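Equipment > Student builds > Una hand-held gripper

Una hand-held gripper

Built by the Woledton school robotics club, with mechanical parts by Skeltel

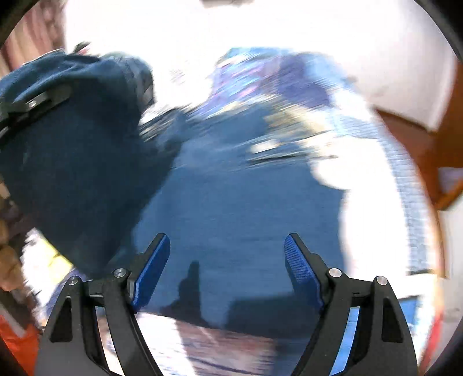

Una is the gripper our club builds, repairs, argues over and takes to competition, and we've finally put everything about it on one page. It's a two-finger tool you hold in your hand, with a camera looking straight out over the fingers, so whoever is picking things up and whoever looks at the recording later have the same view of the job. Cloth is the job this year, and we love it, even though it has humbled every one of us. A piece of blue fabric lying nearly flat, with the fingers over it and open space between the pads, is the start of a very good afternoon! Look at the way the pads lean in toward each other, and how the right one has fine ribs near the top. Those ribs are what we rely on when we're after a single layer of fabric and don't want to drag the rest along.

What it's for

We built Una for the folding and sorting challenge that our students enter in September. Each team records itself doing a task by hand with the gripper, goes through the recordings, picks the good ones and uses them to teach the arm on the bench. You don't need to have written any code to be useful on a team, which has brought in a lot of students who would never have come near us otherwise. Some of the best gripper work we've ever seen came from a student who sews costumes for the drama department and simply knew where a piece of cloth wants to be picked up.

It also works well for an open house. Hand it to a visiting parent, put a dish towel on the table, and ask for a neat fold. They're hooked in no time.

Fingers and linkage

The fingers are black and stiff, with the pivots left out in the open. We went back and forth on that. A cover would look smarter (Ingeborg Bachmann, who runs our machine shop hour, drew a lovely one), but students learn so much more when they can see a link move against an arm and get a screwdriver on the round silver screws without taking half the tool apart. The outer arms are wide and have recesses in them to keep the weight down. The curved inner links run alongside and keep the pads at the same angle as the fingers close.

Please check the pivots before every session. Snug is right. If a finger stays where you put it when you let go of the handle, it's too tight, and if it rattles, it's too loose.

Grip pads

The pads are blue and come from Furtado as flat stock, which we cut to shape in the shop. They last well on cotton and denim. They don't last well on zippers, so please go around zippers. Wipe the pads with a damp cloth when they pick up lint, let them dry, and leave the solvent on the shelf – it makes the ribs go shiny and then they slip on everything.

When a pad is worn out, swap both sides together. A new pad facing an old one will pull the cloth sideways every time, and you'll spend your whole session blaming the camera. We have.

In the case

1 assembled Una gripper
2 spare grip pads, already cut
2 spare inner links
Screwdriver for the pivots
Camera mount with cable
Small bag of screws
Printed setup sheet
Practice cloth, washed and ironed (please return it washed, ironing is up to you)

The camera itself is signed out separately at the desk. Ask for the wide lens. You'll get dark corners with it and that's fine for our purposes – the wide view of the table is worth far more to us than tidy corners.

Working with cloth

A few things we've learned, mostly the slow way.

Come in low and close gently. If you press down first, the fabric bunches between the fingers and you pick up a lump. Slide the pads toward each other just above the table and let the ribs gather a small ridge, then lift.

Keep an eye on the shadows of the fingers. Samira Bitar teaches this to every new team and it works wonderfully: as you lower the gripper, each shadow moves in to meet its finger, and you can judge your height from that long before you feel the table. It's much harder under a bright window, so move or pull the blind if the white parts of your picture are blown out.

Don't clear everything away before you record. We used to work on a bare bench, and our arm got very good at bare benches. Real rooms have patterned fabric next to plain fabric and furniture at the side, and a team that practices with all of that around will have a much happier time at the challenge.

Say what went wrong. A dropped corner is useful if you write it down, and a mystery if you don't. There's a notes column on the setup sheet and we do read it!

Borrowing and building

We have 6 grippers in the club cabinet. Club members can sign one out for a week, and other school clubs are welcome to ask as well, as long as somebody comes in for a short hands-on session first. Bring the case back complete. If a part broke, put the pieces in the bag and tell us, and we'll fix it together with whoever was using it. Nobody is in trouble for a broken link. Students who repair one usually want to build one.

If you'd like to build your own, the parts set is $20 and covers the fingers, links, pivots and one pair of pads. Handle and camera mount are printed, and the files are free from the desk. Plan on two club sessions for the assembly, with a little longer for the linkage if it's your first. The step that catches people is the right-hand inner link: it will go in backward without complaint and only bind when you close the fingers all the way.

Changes in this version

Ribbed pads replace the smooth ones. Pad mounts are a little stiffer next to the inner screw. The handle has been made slimmer for smaller hands, after a good many requests from our younger teams. Older fingers still fit the new handle, and older pads don't fit the new mounts.

Page updated June 26, 2018

Contact the equipment desk | © Woledton Robotics Club | Back to top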